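The orange paper drawer

25 January 2020

I have been meaning to write about paper since November, when I finally pulled out the big drawer under the craft table and had to sit down on the floor and have a little think about my life choices. I love paper. I love it the way some people love shoes, and I buy it the same way too, with a vague plan and a lot of optimism. One of the packs in there was a Gasis bulk box that said 3000 sheets on the side (it was on clearance, and I would do it again).

So this month has been the month of using it up, and I decided to go one color at a time, starting with orange. Why orange? Well, it was on top! But it also happens to be the color that cheers me up most in January, when everything out the window here in Prarnlow is the shade of old dishwater and the dog won't go past the gate.

My plan is garlands and little folded envelopes, mostly, plus a stack of gift tags for the spring fair. Nerys James, who taught me to fold properly years ago when we shared a desk at Bustamante, always told me to work on a plain white surface with nothing else on it, and I grumbled at the time, but she was right. Against white you can see every edge, and you notice straight away when a sheet has gone a bit wonky at the side or started to lift. 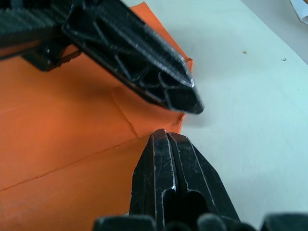 Orange on white, with one little corner curling up.

I used to throw the curly ones out, which makes me wince now. These days they go under the heaviest cookbook I own overnight, and most of them come out flat enough for tags. The really stubborn ones I tear into strips on purpose - a torn edge looks lovely on a garland, much softer than a cut one, and you don't have to be careful about it, so it's a good job for the end of the evening when your eyes are tired.

For glue I've gone back to the Primik stick after a brief and sticky flirtation with the liquid kind. The liquid made my thinner sheets ripple and I ended up with an envelope that looked like a potato chip. The stick is slower but I don't mind slow, and I can leave the cap off while I answer the phone (within reason, Mom, if you're reading).

I'm aiming for 100 tags before the fair, and I have nine finished, so please don't ask me how it's going for a week or two. Green is next in the drawer, then a pink I have no memory of buying. If anyone has a good pattern for a small envelope that doesn't need any glue at all, leave it in the comments and I'll try it on the orange first.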